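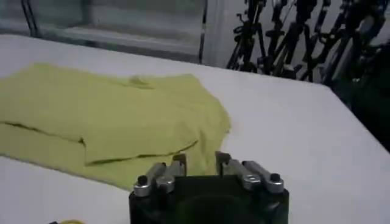
Subject: Re: [undix-folding] Wrist view labels and the fold-in-half task

The labeling rules for the folding task need one more revision before the next batch goes out to the team. As written, version 3 of the guide has a state called "flat" and a state called "folded", and too many stills are landing in neither. Take the yellow-green t-shirt on the white table: one layer already lies over another on the left, the crease is long and easy to trace, and the right side is still ruffled. Two labelers could read the same guide and give it different states without either being wrong. I propose we add "partial" and define it by the crease, as set out further down.

Replies to Nhàn's points are inline.

On Wed 19 August, Nhàn Phùng wrote:

> 1. The state classifier is at 12 errors on the held-out set of 40. Most of
> them are shirts called "flat" that have a layer folded over. Is this a data
> problem or a model problem?

Data, mostly. I went through all 12 with the label file open. In the bulk of them the model picked the state I would have picked, and the label disagreed. The others are pale fabrics where the overlap is only a thin dark line, and the crop we feed the network is too small to keep it. I would fix the labels first and leave the network alone until we have a clean number. Changing both in one week is how we lost track of things in March.

> 2. Can we drop the gripper from the input? It is in every wrist view and
> Karam's group masks theirs.

We can mask the body. I would not mask the fingers. The opening between the pads is our only visual cue for where a grasp would land relative to the hem, and the grasp point head uses it. If we mask everything below the fingertips we remove most of the black area and keep the cue. The mask has to be a fixed polygon stored with the camera calibration, and it must be redrawn whenever the camera bracket is loosened.

> 3. Should the stands behind the table be cleared before we record again? I am
> worried the network is learning the background.

Test it before moving anything. Crop at the far table edge, retrain the classifier with the same seed, and compare. If the score holds, the background is not doing the work and the stands can stay where they are. If it drops, we have a different problem, and moving the stands would only hide it until competition day, when the background will be whatever the hall gives us.

> 4. Who is writing the grasp selection for the second fold?

I am, on the branch second-fold. It currently does the following:

- finds the outline of the garment against the table by color threshold
- fits a line to each hem edge longer than the minimum length in the config
- rejects any edge that lies inside the outline, as this is a layer overlap and a pinch there lifts only the top layer
- picks the outer edge closest to the gripper that can be reached without passing over the garment

The third step is the weak one. Ruffled outlines break into short segments, nothing passes the length test, and the planner returns no grasp. Lowering the minimum length gives more candidates but many are bunched cloth. I would like to try a smoothing pass on that side before the torque people are asked for a flattening motion.

Proposed text for the guide, section "Garment state":

**flat** - a single spread garment with no deliberate overlap. Small ripples at a collar or seam do not count.

**partial** - at least one crease where a layer lies over another, and at least one side of the outline still irregular.

**folded** - all outer edges straight to within the tolerance in the rule sheet, with the layers aligned.

**unknown** - use this when the garment runs out of view and the hidden part could change the answer. Do not guess from the previous still in the sequence. Each still is labeled alone.

The last one will be used more than people expect. The wrist camera sits close, and a shirt that extends past the left border may have a sleeve out there in any condition. If the visible part already meets the definition of "partial", label it "partial". The hidden part cannot undo a crease.

Two other items. The Duvero rule sheet scores the fold from a top view, so none of our wrist labels map directly to points. We need a separate check for that, and I have not started it. Also, the scripts in the Ludwood repository still write the old state names. Please pull before exporting, or the merge will fail on the new column.

If there are no objections on the list, I will commit the guide text as version 4 and relabel the held-out set myself. Nhàn, please hold off on retraining until that commit is in, except for the crop test under point 3, which can run on the old labels.

Tâm Quách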